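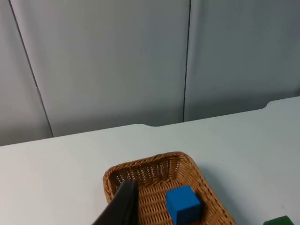 Callum Moffat asks whether a woven basket may be used on the tabletop in place of the lidded box supplied in earlier years. It may, provided that the basket is prepared, filled and cared for as set out in this section.

4. Baskets for blocks and small items

4.1 General

The Vamholm activity table is intended for use with one open basket at a time. A shallow wicker basket with a rolled or braided rim is recommended. Baskets with wire handles, or with a rim that has begun to unravel, are not to be placed on the table.

Baskets are to be kept for blocks, cubes and similar dry items. Beads, sand and loose seeds are to be stored in the closed tubs described in section 5, as small pieces will pass through the weave.

4.2 Preparing a new basket

1. Remove all ties, labels and packing paper.
2. Turn the basket upside down and tap the base firmly to clear loose fibres.
3. Run a dry cloth along the rim and the inside walls. Where the cloth catches, trim the strand end close to the weave with small scissors.
4. Stand the basket on a level surface and press lightly on each corner in turn. A basket that rocks may be corrected by damping the base and leaving it overnight beneath a flat weight of 2000 g.
5. Allow the basket to dry fully before use.

Caution: Do not dry a basket on a radiator or in direct heat. The strands will become brittle and may split at the corners.

4.3 Placing the basket

1. Wipe the tabletop and allow it to dry.
2. Set the basket down with at least 70 mm of clear table between its rim and the nearest table edge.
3. Lower the blocks on to the floor of the basket by hand. Blocks should not be tipped in from a height, as their corners mark the weave.
4. Begin with a single block when the table is being introduced to a new group. Further blocks may be added once the group has settled.

Note: The basket should be filled no higher than the underside of the rim. A full basket is heavier than it looks and should be lifted with both hands beneath the base – never by the rim alone.

4.4 Clearing away

1. Return all blocks to the basket and check the floor of the room.
2. Sort the blocks by colour if the set is shared between tables. Blue blocks from the Saltau set are slightly larger than those from the Plillusent set and should be kept apart.
3. Remove the basket before the tabletop is washed.
4. Store the basket on an open shelf. Baskets may be stacked two high when empty.

4.5 Cleaning and inspection

Dust the basket weekly with a soft dry brush, working along the strands. Marks may be removed with a cloth wrung out in warm water and a little washing-up liquid. The basket must not be soaked.

Each August, examine the rim, the corners and the base for broken strands. Any basket with a sharp end that cannot be trimmed is to be withdrawn. Replacement baskets are ordered under part number 402.

Caution: Varnish, paint and scented polish are not to be applied to any basket used by children.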